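GRAVSTEAD WORKROOM – TABLE AND STORAGE SAFETY CHECKLIST
With inspector's comments

Inspection date: May 25, 2020
Inspected by: Rizal Govindasamy
Area covered: tabletops, open shelving, small containers and kitchenware, floor and walkways
Previous inspection: December

Ratings used on this form: S (satisfactory), A (attention needed, to be corrected by the area lead), U (unsatisfactory, area not to be used until corrected). Items marked N/A were not in use during the inspection period. Comments are entered only where the rating alone would not be clear to the reader.

SECTION 1. TABLETOPS

1.1 Surfaces clean, without residue from food items or adhesives. S
1.2 Corners and edges free of chips, splits and lifted trim. S
1.3 Tables stable when leaned upon. S
1.4 Glare from overhead lighting does not hinder work. A
Comment: The white finish is easy to keep clean but reflects strongly under the ceiling lights. Clear plastic containers are hard to make out against it from a standing position. A matte mat is recommended wherever clear items are handled – the Plostasa mats already approved for the east side would be suitable.
1.5 Items kept back from the table edge when not being handled. A
Comment: The required setback is 4 inches. Clear containers in particular should be moved toward the middle of the table as soon as they have been emptied.
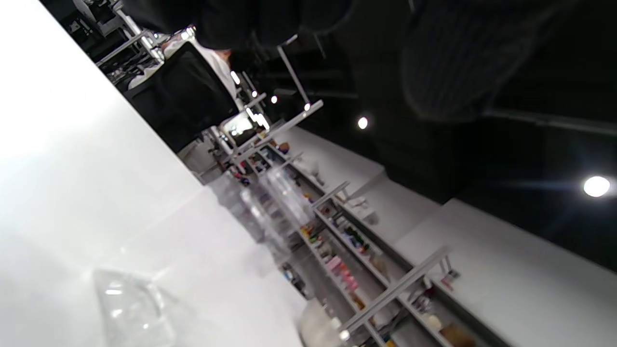

SECTION 2. OPEN SHELVING

2.1 Shelves level and seated on their supports. S
2.2 Posted load limit legible and observed. S
Comment: The limit is 70 pounds per shelf. The label was replaced after the December inspection, and the new one can be read from the walkway.
2.3 Heavier items stored on the lower shelves. S
2.4 Small items contained so that they cannot roll or slide off. A
Comment: Small goods stored side by side tend to creep forward each time one is taken out. Shelf lips or shallow trays should be fitted. Cirnell has been asked to quote for lips, and the quote should be attached to this form when received.
2.5 Stacked containers nested fully and of the same size. S
Comment: Staff are reminded that a stack of clear containers should be lifted with both hands and never pulled from the middle.
2.6 Units secured against tipping. S

SECTION 3. KITCHENWARE AND DRY FOOD ITEMS

3.1 Metal bowls free of dents, sharp rims and corrosion. S
3.2 Plastic funnels free of cracks, particularly at the spout. S
3.3 Dried fruit and similar items dated, and discarded at the end of the period shown. A
Comment: One tub in the supply drawer had no date and was discarded. Dried berries used for pouring and sorting are not for eating, and the drawer should say so in plain lettering.
3.4 Portions kept small enough to be cleared up easily if spilled. S
Comment: Portions of up to 300 grams are permitted. A small heap at the bottom of the bowl is preferred, as it leaves the rim clear for handling.
3.5 Funnels laid down on the table when not in use, not stood on the spout. S
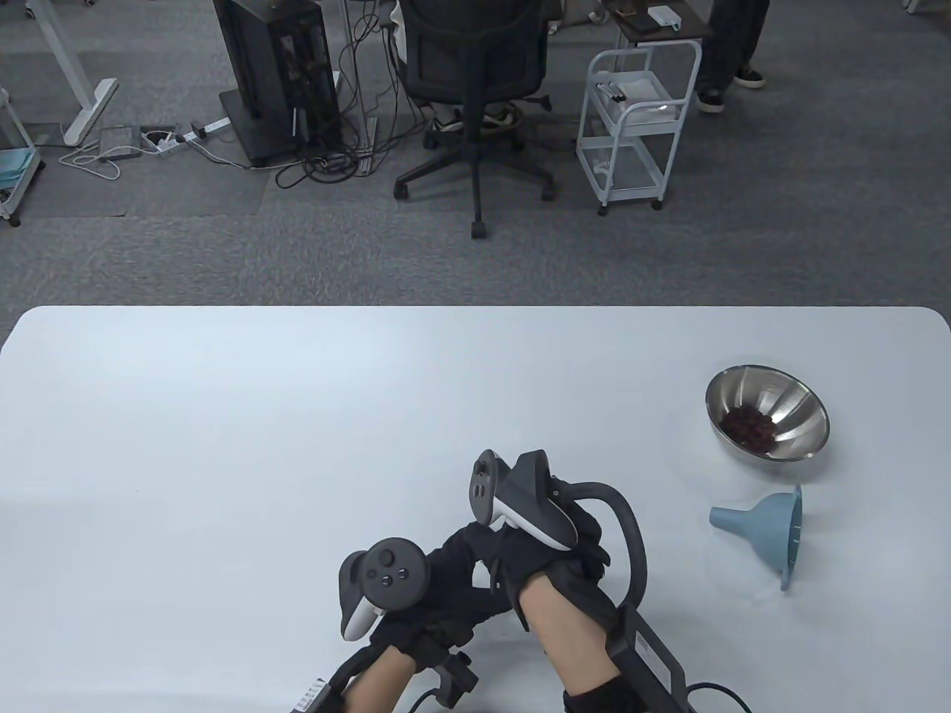

3.6 Bowls, funnels and scoops washed before being returned to storage. S
3.7 Fallen berries picked up at once from carpeted areas. A
Comment: Dried fruit pressed into carpet is difficult to remove and attracts insects. A hand brush and pan should be kept near the tables. The existing set was found in the supply room, behind the Makris crates.

SECTION 4. FLOOR AND WALKWAYS

4.1 Carpet flat, without raised seams or tears. S
4.2 Chairs pushed in when unoccupied. A
Comment: Mesh chairs roll readily into the walkway. Those not needed should be returned to the desks.
4.3 Carts parked parallel to the wall with wheels locked. S
4.4 Computer towers placed clear of foot traffic. S
4.5 Cables routed so that they do not cross a walking path. S

SECTION 5. BLOCKS AND OTHER SMALL SOLID ITEMS

5.1 Faces smooth, without splinters, burrs or sharp corners. S
5.2 Blocks easily seen against the work surface. A
Comment: White blocks on a white or pale gray table are readily overlooked when the area is cleared. Colored blocks, or a mat as described under 1.4, would resolve this.
5.3 Blocks set down under control and not dropped. S
5.4 Full set returned to its box at the end of each session. S

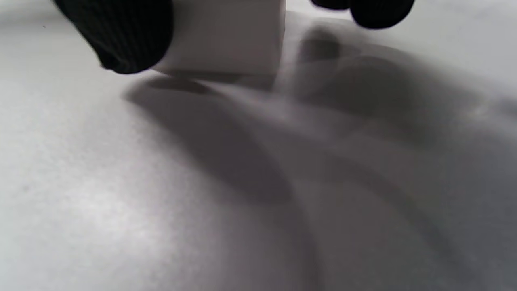

Item 5.2: white block held just above the pale tabletop.

SUMMARY OF ACTIONS

1.4 and 5.2 – matte mats to be placed
1.5 – setback reminder to be posted at each table
2.4 – shelf lips or trays to be fitted
3.3 – drawer to be labeled and all tubs dated
3.7 – brush and pan to be moved to the table area
4.2 – surplus chairs to be returned

All items rated A are to be closed within 31 days of the inspection date. No items were rated U. The area lead should initial each action on completion and return the signed form to the Gravstead office.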